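Search posts, people, tags
We use cookies to keep you signed in. Accept all / Manage

ok kitchen clearout day. started 8 am, coffee first, regret nothing

rule for today: everything comes out onto the white table. if it doesnt have a home by dinner it goes in the donate box

box 1 done. 43 plastic lids. containers to match: 11. how

also found the Wirell peeler I bought a replacement for in February. now own two. fine

drawer by the stove = batteries, twine, soy sauce packets, a Nistis warranty card for a toaster we dont even have anymore

wiped the shelves w/ vinegar and water, whole place smells like a salad

keeping: teal pot (use it daily), light blue bowl, the big gray oval plate even tho it fits in NO cabinet

maybe: green cup. its fine. I have so many cups

not kitchen stuff but somehow in the kitchen: orange ball. goes back to the toy bin, again

ketchup needs to go back in the fridge door before i forget. and somebody eat the banana pls

donate run is to the Pekham store, they close early on Fridays so prob tomorow

over 71 things out of the cabinets and I'm tired. table is where im at right now, strawberries are for snacking 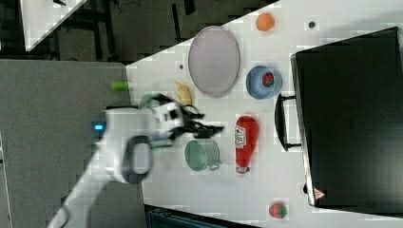 next up the oval plate, trying it upright next to the cutting boards. if that doesnt work its going on top of the fridge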